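Section 3. Planning and budgeting for a tabletop arm cell

Read this section before you place an order. It covers one arm, one gripper and one work table. Mounting and wiring are covered in Section 4.

3.1 Before you ask for a quote

1. Measure the room, including the doorway the crates must come through.
2. List every object the arm will handle in the first year. Give the size and weight of each.
3. Choose the gripper from that list. A two-finger gripper handles both round and flat-sided parts, but check the opening width against your largest item.
4. Decide where the base will be clamped. The table edge must be clear on that side.

Note: Leave a gap between the work table and any second table, so that one can be moved without disturbing the other.

3.2 Working out the budget

1. Enter the arm, gripper and controller on the first line of the planning sheet.
2. Enter the table, mounts and stands on the second line. Buyers often leave these out.
3. Add test objects. Toy produce and 3D-printed parts cost little and do not spoil - allow 397 dollars for a starter set of 50 pieces from Flatov.
4. Add spare fingers and one spare gripper cable.
5. Add 3 days of staff time for set-up.

Caution: Do not order a longer arm to make up for a table that is too deep. Change the table.

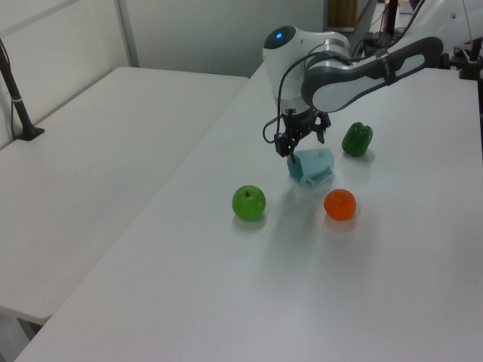
Palesa Joubert disagrees with the order of these steps and would price the table first. At Hombridge the arm was paid for in September and then sat in its crate for 34 days while the site waited for a top stiff enough to clamp to. Her advice is to get the table quote in writing, with a delivery date, before the arm is approved.

If your table supplier cannot give a date, follow her order and complete line two of the sheet before line one.

3.3 Placing the order

1. Send the completed sheet to Gerrit Modise at the Undton office.
2. Check that the quote names the gripper model and the cable length.
3. Ask for the arm and table to be delivered in the same week.
4. Keep the crates until the warranty card has been returned.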